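Inicio | Sobre mí | Archivo | Contacto

Lo que no me creo del nuevo gel de Pestik

lunes, 23 de mayo de 2022

Llevo dieciocho años de auxiliar en una clínica de día y he visto pasar por la pared del pasillo dispensadores de todas las formas posibles. El último lo instalaron en primavera y lo fabrica Pestik. Trae contador, lucecita verde y un folleto a color donde se asegura que las infecciones «caen de manera drástica» desde la primera semana.

Me leí el folleto entero en la sala de descanso, con un café malo. La cifra grande es 2,644 aplicaciones registradas en una planta piloto. Bien, ¿y qué? Una aplicación registrada es alguien que ha puesto la mano debajo del sensor. Puede ser una enfermera antes de tocar un catéter o un niño aburrido que espera a su abuela. El aparato no los distingue, y el folleto tampoco.

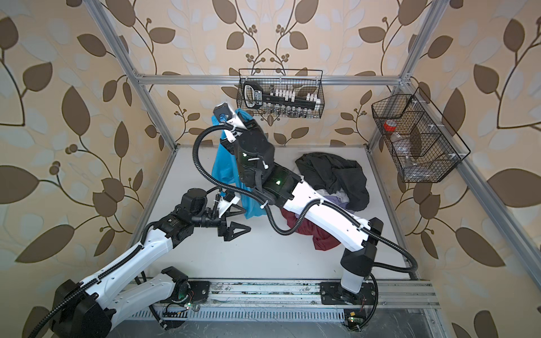

Dos brazos robóticos sobre un raíl metálico.

Lo que yo querría saber es cuántas veces había que lavarse las manos y no se hizo. Para eso hace falta una persona mirando, con una hoja y bastante paciencia, y a ser posible sin que el personal sepa qué día viene. Aquí se hizo una vez. Miroslava Šimek, nuestra supervisora de entonces, observó 216 momentos en los que tocaba higiene de manos y apuntó uno por uno. No nos gustó el resultado. Hubo caras largas y una reunión bastante tensa, y durante unos meses la gente se lavó más. En agosto, con los suplentes y media plantilla de vacaciones, volvimos a lo de siempre.

Esa hoja no la tiene el contador. Tampoco dice nada del tiempo de frotado, ni de los anillos, ni de las uñas de gel, que están prohibidas y que veo todas las semanas.

Luego está el precio. Cada unidad cuesta 300 euros y la recarga solo sirve la de la marca, claro. Los de Vávra, que nos traían el gel de siempre en botella de bomba, ofrecían lo mismo sin luces. Pregunté por qué se cambió y me contestaron que por «trazabilidad». He aprendido a desconfiar de esa palabra – casi siempre significa que alguien va a recibir un gráfico por correo.

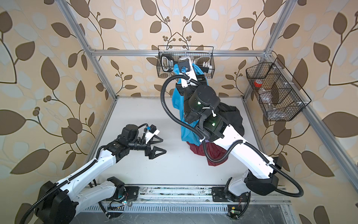
Y lo del estudio

El folleto cita un ensayo «independiente» con 600 pacientes. Busqué quién lo firmaba: una consultora llamada Dralari. No encontré grupo de comparación ni definición de infección, y en la misma temporada cambiaron el protocolo de sondas. Si las infecciones bajaron, yo miraría antes las sondas.

No digo que el cacharro sea malo. El gel no reseca tanto como el anterior y está mejor colocado, a la altura de la mano y junto a la puerta. Eso sí me parece útil, aunque para mover un soporte medio metro bastaba un taladro.

He pedido que repitan la observación con hoja, dos semanas, incluido el turno de noche. De momento me han dicho que lo estudiarán. Si alguien trabaja en un centro con estos contadores y ha visto datos de verdad, con su antes y su después, que me escriba y los leo.

Archivado en: Sanidad por dentro, Higiene de manos
7 comentarios | Compartido 12 veces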